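# Plarka lace fault

The Plarka lace fault is the name most of us use for a gripping failure on two-armed robots that handle shoes. I first ran into it in March, on a Plarka setup at Unside, and I've been kind of obsessed with it ever since!
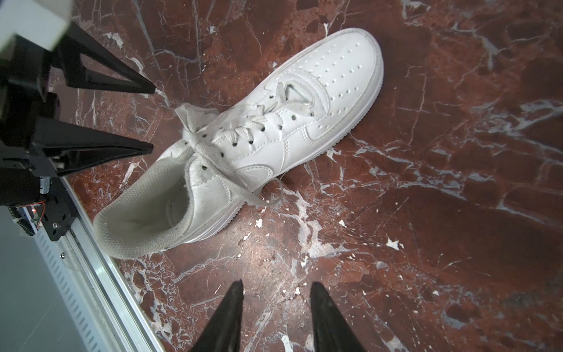
The basic trouble is simple. A finger closes on the collar of a shoe, slips through a loop of the bow instead, and the controller reads the tug of the lace as a good grip. So the arm lifts. The other arm thinks its turn has come and pulls the opposite way (you can guess how that goes for the wrist joint).

## How often it happens

Pravesh Ngcobo went through the logs from 2,000 picks and found 53 lace snags. In 29 of those both arms kept pulling until the motors tripped. I'd have bet on far fewer, and I lost a lunch over it.

## Cause

The force limit was set for boots, which are heavy, and it stayed there when the job switched to sneakers. White laces on white leather didn't help either – the vision software, Venter, kept merging the bow with the tongue.

## Fixes

Dropping the force limit to 80 percent of the old value stopped most of the trips. Jallwood users also add a short test lift before the second arm moves, and I like that one a lot. Tucking the laces in works too, but it's slow. Keep your hands out while you clear a snag, and hit the stop first, even if both arms look parked.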